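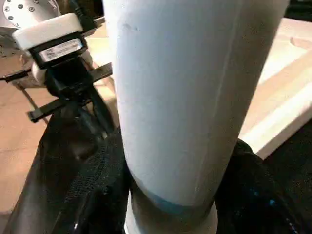
White cylinder, matte surface. Pale blue band low on the body, small dark mark near the upper left.

Surface Finish Gallery, Clukley Store Room

The February condition check covers the plain shapes kept at Clukley. The shapes are used in the Madigan drawing course, where students shade them under a single lamp. Notes are by Vasilis Obradović. Entries follow the shelf list, and condition is graded from 1 (as new) to 4 (withdraw).

The white cylinder is item 31. A faint seam line runs down the right portion and should be left alone. Sanding a seam changes the sheen on both sides of it, and the difference shows under the lamp at low angles. The dark mark is recorded as "dent or smudge" until it has been tried with a dry cloth. Grade 2. 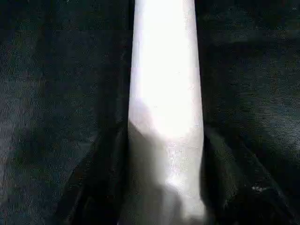
Reading time: 1 min

White against dark fabric. The sides are straight and spread slightly toward the lower end. The upper half reads almost pure white and shows very little texture; the shadow across the lower half brings out the fine speckling. For grading matte white, use the shaded part. No labels or printing on the white surface here, so the item number goes on the shelf card only. Grade 1.

Dark cloth stays in use for all white and pale items. The Feketcombe rooms tried gray paper and went back to cloth after one term.

Blue items are listed apart from white ones because the blue finish marks more easily. 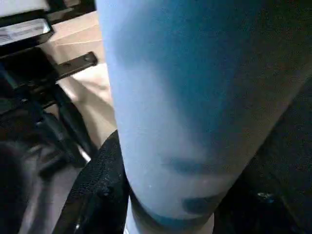 Cleaning for both colors is the same: dry cloth first, then a barely damp one, no solvent. Wipe along the length. Marks that remain after two passes are entered on the card with their position, measured from the nearest end. Items 37 and 105 are still waiting for new cards from Claten and keep their old grades until those arrive.

Shelf cards are filed by item number in the drawer under the lamp switch.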